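그리퍼 두 손가락짜리, 석 달 써 보고 적는 구매 후기 (Zira 평행 그리퍼 + 손목 카메라 브래킷 세트)

예산안 쓰다가 검색으로 들어오신 분들이 많을 것 같아서 제가 돈 쓴 순서대로 적어 볼게요. 저희는 Skulum이라고, 책상 정리나 분류 같은 자잘한 작업을 로봇에게 시켜 보는 작은 팀이에요. 올해 장비 예산을 제가 맡았는데, 처음 짠 표는 지금 보면 좀 부끄럽습니다. 팔이랑 그리퍼 값만 크게 잡아 놓고 나머지는 '기타' 한 줄로 퉁쳤거든요ㅎㅎ

후보는 셋이었어요. Ullik의 다섯 손가락 핸드, Lazarević의 진공 흡착식, 그리고 결국 산 Zira의 평행 그리퍼. 다섯 손가락 핸드는 데모 보면 누구나 혹합니다. 저도 혹했고요! 근데 견적서에 연간 점검비가 따로 붙어 있었고 손가락 모듈 하나만 고장 나도 본체를 통째로 보내야 한다더라고요. 흡착식은 값이 제일 착했지만 저희가 집는 물건이 구긴 종이, 천 조각 같은 것들이라 일찌감치 뺐습니다. 상자만 옮기는 분들이라면 흡착식부터 보세요.

Zira 세트는 부가세 빼고 본체가 1,234유로였어요. 여기에 배송비, 어댑터 플레이트, 여분 패드까지 더하니 처음 생각보다 꽤 올라갔고요. 주문하고 받기까지 6주 걸렸습니다. 홈페이지에는 3주라고 되어 있었는데 말이죠. 일정표 짜실 때는 저처럼 홈페이지 숫자를 그대로 믿지 마시고 영업 담당자한테 메일로 납기를 받아 두세요. 나중에 사내 보고할 때도 그 메일이 있어야 덜 피곤합니다.

조립은 쉬웠어요. 설명서가 16쪽인데 그림이 커서 금방 넘어갑니다. 다만 볼트가 작고 수가 많아서 자석 접시 하나 옆에 두고 하시길 권해요. 저는 하나 떨어뜨려서 바닥에 엎드려 한참 찾았네요. 손가락 간격은 저희 작업에 넉넉했고, 종이 뭉치처럼 모양이 제멋대로인 것도 옆에서 살짝 물어 주면 잘 들립니다. 대신 아주 얇은 건 약해요. 책상에 납작하게 붙은 종이 한 장은 거의 포기했습니다.
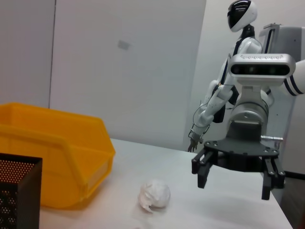 그리고 소모품이랑 작업대 쪽 비용을 꼭 따로 칸을 만들어 잡으세요. 부품 상자, 상판, 케이블 정리 용품, 이런 게 하나하나는 푼돈인데 모이면 그리퍼 패드 몇 벌 값이 나와요. 특히 상자는 여러 색으로 사 두는 게 좋더라고요. 카메라로 구분하기도 편하고, 사람끼리 "노란 통에 넣는 거" 하고 말하기도 편하고요. 상판은 무광을 추천합니다. 반들반들한 걸 샀다가 조명 위치를 몇 번이나 바꿨는지 몰라요.

카메라 브래킷은 조금 아쉬웠습니다. 단단하긴 한데 각도 조절 폭이 좁아요. 저희 팀 Ehsan Hassanpour 님이 얇은 와셔를 끼워서 각도를 맞춰 줬는데, 이 정도는 기본 구성에 넣어 줬으면 합니다. 케이블 길이도 빠듯해서 연장선을 하나 더 주문했어요. 브래킷 따로 사는 값에 비하면 세트가 싸니까 불만을 꾹 참는 중이고요.

고객 지원은 의외로 좋았어요. 펌웨어 올리다가 그리퍼가 인식이 안 된 적이 있는데, Iman Lamrani라는 담당자분이 당일에 답장을 주셨고 화면 공유로 같이 잡아 주셨습니다. 이런 건 견적서에 안 나오니까 구매 전에 일부러 기술 질문 메일을 하나 보내 보세요. 답장 오는 속도랑 내용 보면 대충 감이 와요.

내년 예산은 이렇게 바꿔서 올렸습니다. 본체, 연결 부품, 소모품, 작업대, 교육 시간을 다 다른 줄로 나누고 예비비도 한 줄 넣었어요. 교육 시간은 돈이 아닌 것 같지만 사람이 붙어 있는 시간이라 안 적어 두면 나중에 설명할 길이 없더라고요. 그리퍼는 한 대 더 살 생각이고 이번에도 Zira로 갑니다. 다섯 손가락 핸드는... 장바구니에만 계속 담아 두고 있어요.

별점은 다섯 개 만점에 네 개. 하나는 브래킷이랑 납기 때문에 뺐습니다. 패드 호환되는 타사 제품 써 보신 분 계시면 댓글로 좀 알려 주세요!

2024년 6월 1일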